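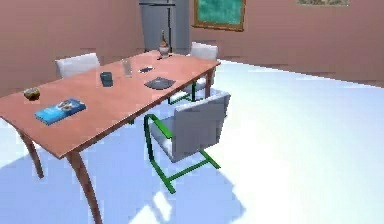
Figure 3. A rendered dining room with several small objects left out on the table, including a round bowl and a flat blue box.

4.2 Where things get put down

Respondents to the Varkau household survey were asked to name the place in the home where they set things down "for a minute." Of the 672 who returned the form, most named the dining table, and a good many of those then wrote in the margin that they no longer ate there. We had not asked. The margins of this survey proved more forthcoming than the boxes, and Pillai, who did the transcription, has asked that future forms have narrower ones.

The dining table has long been treated in the literature as a place for meals. Our diaries suggest a busier and less dignified life. It takes in mail, homework, fruit, keys, library books and the charger for a phone the household gave away. Small items of this sort (Figure 3) seldom trouble anyone at first. The trouble comes at mealtimes, when somebody has to decide whether a thing is being stored or has merely been left, and the person deciding is rarely the person who left it.

We call the gap between these two readings the parking dispute. In the Renadby interviews it took a fairly regular course. One person described an object as "just there for now." A second person described the same object as having been there since July. Both were usually telling the truth as they understood it — "for now" appears to have no upper limit in spoken English. Horrocks and Khan, coding the transcripts separately, agreed on what counted as a dispute in all but 3 cases, and in each of those the couple being interviewed could not agree either.

Table size mattered less than we had expected. Owners of large tables reported more clutter than owners of small ones, but they also reported minding it less, having learned to eat at one end. Households that had bought a bigger table in order to solve the problem were asked how this had gone. Their answers were short.

The survey has an obvious weakness. People who answer a long form about their dining table must first find a surface to fill it in on, and we may have missed the worst cases altogether. Section 4.3 takes up the kitchen counter, where the rules are stricter and the arguments louder.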